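Home Galleries Care & repair About Contact

Black loafers, newspaper down, polish out

2020-07-29

Quick gallery this time, the long write-up on leather is still sitting in drafts. It's the shoe care bench from the Nilta series, plain black slip-ons, the kind half the office wears. Ulla Karppinen has been asking for this page since June so Ulla, there you go. Clicking makes them bigger (should do anyway, the new gallery thing is a bit moody).

Setup is the usual. White table, a sheet of newspaper, one shoe on the paper and the other parked at the side till its turn. One at a time, always. Do both together and you loose track of which toe got the second coat.

Shoe up off the page, one hand at the toe and one at the heel. Front page news under it, modernization and intl students.

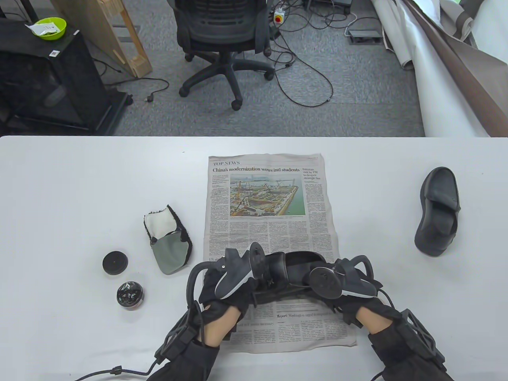 Does the newspaper have to be newspaper?
Any clean scrap paper will do, or an old towel. Newspaper is cheap and you throw the whole sheet out when you're done. Just skip glossy magazine pages, polish sits on top of those and ends up on your cuffs.

Next one, loafer on its side, toe to the left. Little silver-toned ornament on the strap, and the stitching round the apron toe shows up nicely. Go easy round any metal bits. Polish gets in behind them and dries to a crust, then you're there with a toothpick. Same for the stitching, short brush strokes, not much on the brush.

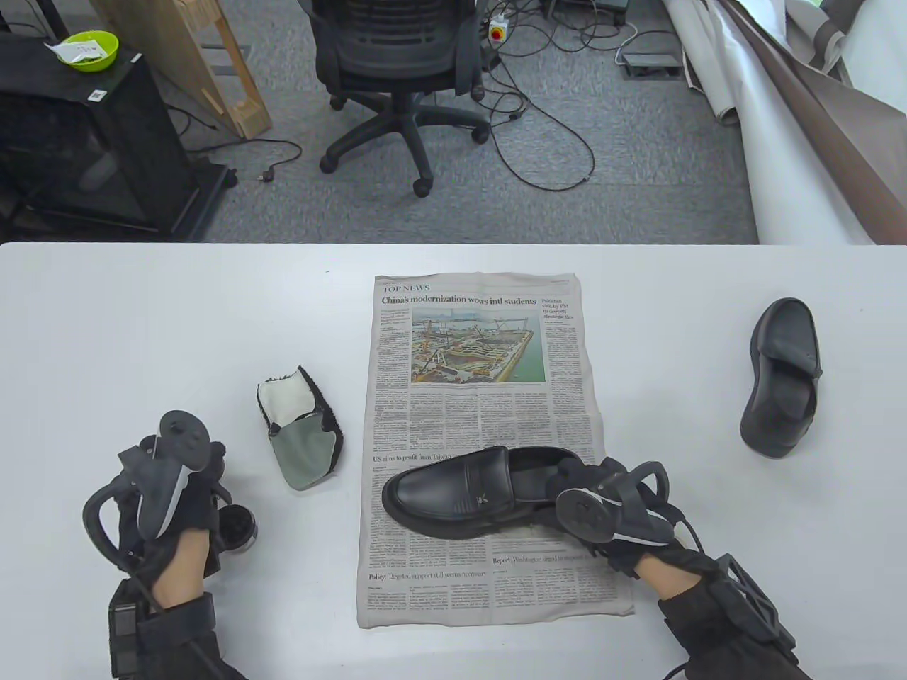
Order I do it in, for anyone who skipped the June page: dust off, damp cloth, let it dry, thin coat of polish, wait, buff. The wait is the part people cut. Petro Hordiienko at Taruver gives his 20 minutes, I do less when I'm in a rush and it shows round the heel.

Then the pad. Gray-green felt, pointed at one end, neat light stitching along the rim. Black underneath. My favorite thing on the table to be frank, and the paper next to it has gone all curly.
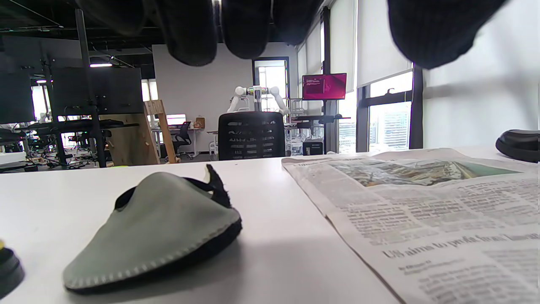 Wash pads by hand, lukewarm water, bit of dish soap, flat to dry. Keep one for black and one for brown and write on them, you won't remember. Mine from Nirkska did 100 pairs before the fleece went flat, then it moved on to rubber boots.

Last one's a close up, very close. Soft gray fabric, a ribbed strip down the side of it, dark knit at the top.

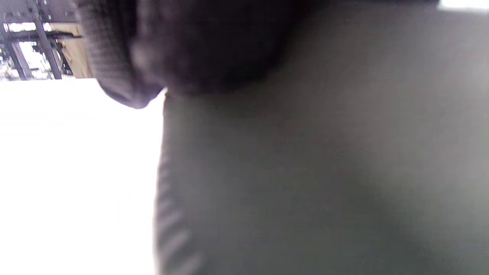
More galleries

Harju boots, resoling day
Suede, and what to do about rain
Laces, 130 cm and up

Questions go to the contact page, I answer when I can. © Nilta shoe care pages Contact Back to top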